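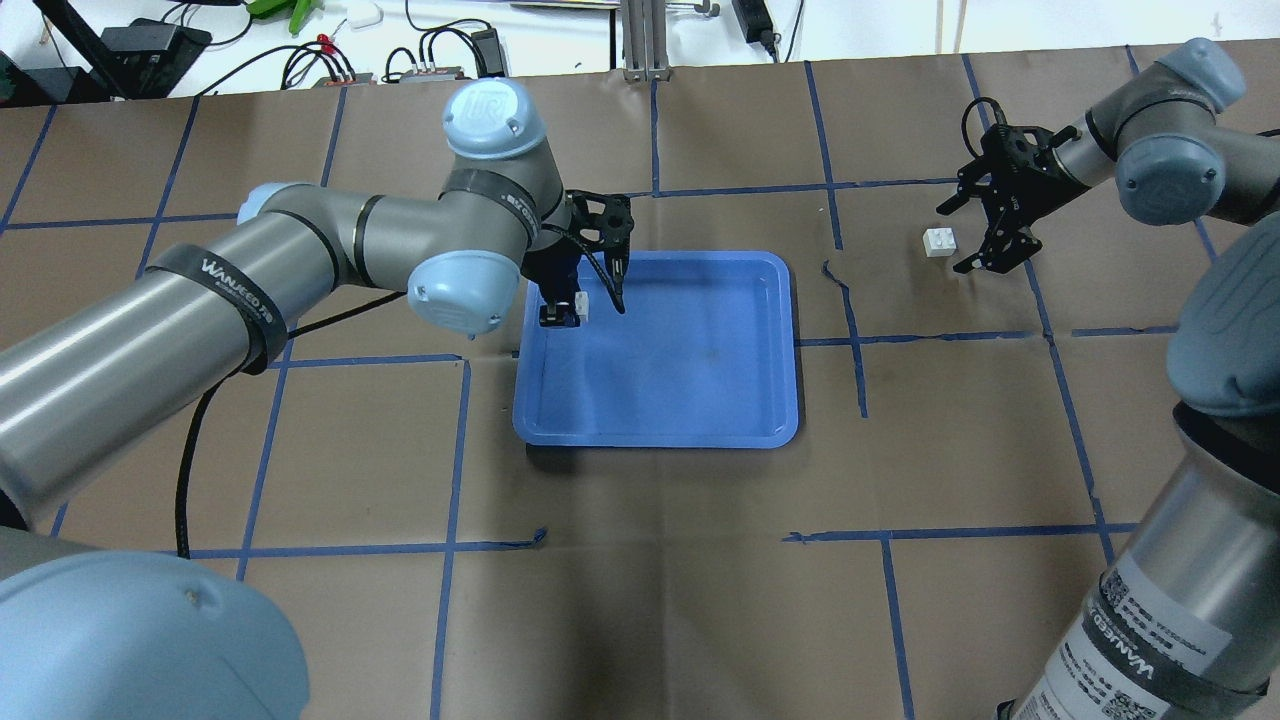 Attachment 1: two-arm cell, left gripper at the blue tray, white brick by the right gripper

Home | Tickets | Purchasing | Knowledge Base | Log out

Ticket 1502: Replacement grippers and spares for the two-arm cell
Opened in September by Hanane Abdelaziz
Status: Waiting on requester

Hanane Abdelaziz, 9:10 am
I need a decision on grippers before the equipment budget closes. The left gripper has been dropping small bricks over the tray. The right one is fine so far. Both are the black two-finger parallel type and were bought together. I would like to replace the pair and add a spare set of fingers for each side. Quote from Besico is attached. Wernska has not answered.

Olanrewaju Afolabi, 9:42 am
Before we price a replacement, please rule out the following on the left side:
- finger screws loose
- force setting changed after the last update
- cable pulling on the gripper when the wrist turns
Also tell me which part sizes you plan to run next year. The Besico model has a shorter stroke than what you have now.

Hanane Abdelaziz, 11:25 am
Screws were tight. Force setting was at the default, and I put it back to our saved value. Ran 104 picks with the small bricks. It dropped 2, both with the wrist turned all the way over. Next year is the same bricks plus a wider part, 90 mm across.

Olanrewaju Afolabi, 11:50 am
The Besico model will not open to 90 mm. Take it off the list. Drops only at full wrist turn sound like the cable. Give it more slack, move the ties, and run the same test.

Nidia Villca, 1:15 pm
Adding the budget side. There is one equipment line left for this cell and it also has to cover the tray fixtures. If the grippers come out of it in full, the fixtures move to next year. Spare fingers and cables can go under consumables, no approval needed. A full gripper has to go through purchasing with two quotes.

Hanane Abdelaziz, 2:40 pm
Moved the cable ties and repeated the 104 picks. No drops. I still want a spare on the shelf. When one arm is down we can't do any of the handover work, and the last order took most of the summer to arrive.

Roxana Arboleda, 3:05 pm
Lemaire has a wide-opening gripper that fits the same wrist flange. Lead time is six weeks. They want to know if we need the mounting plate and the cable included or just the gripper body. I have asked Primia for the second quote.

Olanrewaju Afolabi, 3:20 pm
Include both. The plates we have are drilled for the current model.

Proposed plan:
1. Keep the two current grippers in service.
2. Buy one wide-opening gripper with plate and cable, to serve as the spare and for the wider part.
3. Buy two finger sets and two cables under consumables now.
4. Look at the second wide gripper in the next budget round.

Nidia Villca, 3:48 pm
That leaves enough for the fixtures. Hanane, please confirm item 2 and attach the Primia quote when it comes in. Ticket stays open until then.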